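Vanix to Convert Former Cuesta Tyre Depot into Small Business Units

November 24, 2008

Vanix, the commercial property developer, has exchanged contracts on the former Cuesta tyre and exhaust depot at 101 Tunier Road and will convert the building into 18 small business units. The depot closed to the public in October. Completion of the purchase is due before the end of the year, and the first units are expected to be ready for letting next summer.

The site consists of a single-storey steel-framed workshop, a two-storey brick office at the road end and a surfaced yard with parking for 30 vehicles. The combined floor area of the two buildings is 2999 square metres. Vanix will keep both structures. The brick front, the original shop windows and the raised lettering band above the entrance will be repaired and repainted, although the Cuesta name will be removed under the terms of the sale.

Planning consent for change of use was granted on the condition that the vehicle entrance is moved eight metres to the east, away from the junction. The existing entrance will be closed off and the kerb reinstated at the developer's expense. 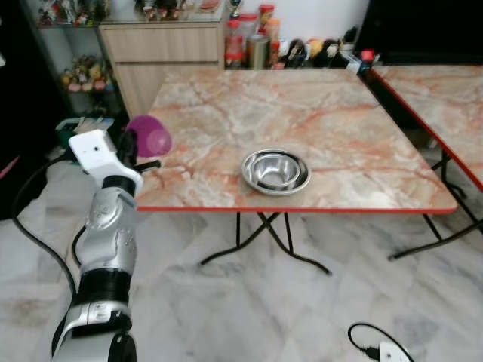
The workshop will be divided with blockwork walls into 14 units, each with a roller shutter door, a three-phase electricity supply and a separate water meter. The remaining four units will be in the office building and are intended for office or studio use. Internal partitions on the upper floor date from a later refit and will be taken out. The timber staircase will be retained, with a new handrail fitted to meet current building regulations.

Ground conditions have been surveyed. Two underground fuel tanks remain beneath the yard from the period when the site also sold petrol. Both were filled with foam when fuel sales ended, and both will now be dug out and removed, together with the pipework and any affected soil. The five inspection pits in the workshop will be filled with lean concrete and finished level with the existing slab. This work is to be carried out first, and the yard will be fenced for the duration.

Kane Grimshaw, development manager at Vanix, said: "The frame is sound and the roof was re-sheeted within the last ten years. The cost of keeping the building compares well with the cost of clearing the site, and the ceiling height suits light industrial tenants. Most of the enquiries we receive in this part of town are for units of under 200 square metres - there are very few of that size to let."

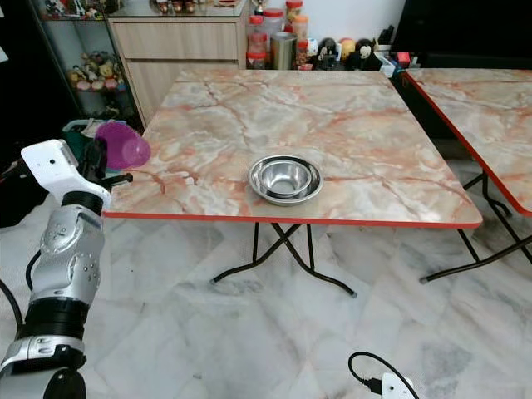
Wundo has been appointed as main contractor. Its programme allows 12 weeks for tank removal and ground works, followed by drainage, internal walls and services. Deliveries to the site will be limited to the hours between 9.30 am and 3 pm, and no work will take place on bank holidays. The footpath on the north side of Tunier Road will stay open throughout, apart from short closures while the kerb is being altered.

Units will be offered on three-year leases with a break option after the first year. Rents have not been set. Vehicle repair will be permitted in four of the workshop units, at the rear of the site, where the existing oil interceptor is to be cleaned and kept in use. Paint spraying will not be permitted in any unit.

Plans and elevations can be inspected at the Vanix office during normal working hours. Businesses wishing to register an interest should write to the lettings department, stating the floor area required, the proposed use and any special need for power or drainage.

Notes to editors

1. Cuesta's remaining branches are not affected by the sale.
2. Floor areas are gross internal and are subject to final measurement on completion.
3. Drawings of the proposed road frontage are available from Vanix on request.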